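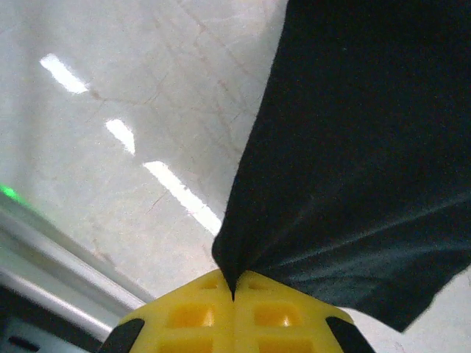
Zainab Chukwu asked, after reading the first draft, whether shade cloth rated at 30 per cent would have given the same result as the heavier grade, and whether the gain was worth the cost to a small grower. The draft did not answer the first question. Section 3 has been rewritten to deal with it.

1. Aim

To measure the effect of shading on soil moisture loss in raised lettuce beds at the Usville school garden during January.

2. Method

Three beds of equal size were filled with the same Barell potting mix and planted with 12 seedlings each. Bed A was left open. Bed B was covered with light shade cloth and Bed C with a heavier grade, both fixed to hoops well clear of the leaves. Each bed received the same volume of water at 7 am. Soil samples were taken at 4 pm from the centre of each bed at a depth of 7 cm, weighed, dried in the oven and weighed again. Moisture was recorded as a percentage of dry mass.

The Dikden soil probe was used as a check only. Its readings drifted after the first week and are not reported.

3. Results

Bed A lost moisture fastest on every day of the trial. Bed B stayed damper than Bed A on clear days, but on overcast days the two could not be separated. Bed C held the most moisture throughout. Its plants were also paler and had longer stems, so the heavier grade cannot be recommended on moisture alone.

Total harvest from Bed B was almost 500 g more than from Bed A. Bed C fell between them.

4. Sources of error

Bed A sits closest to the western fence and catches more afternoon wind - this was not controlled. Two samples from Bed C were spilled before drying and were left out of the mean. Seedlings came from two trays, and the trays were not mixed before planting.

5. Further work

The trial should be repeated with the beds rotated and a wind break along the fence. Ogbonna sells an intermediate grade of cloth that was out of stock in January and should be included next time.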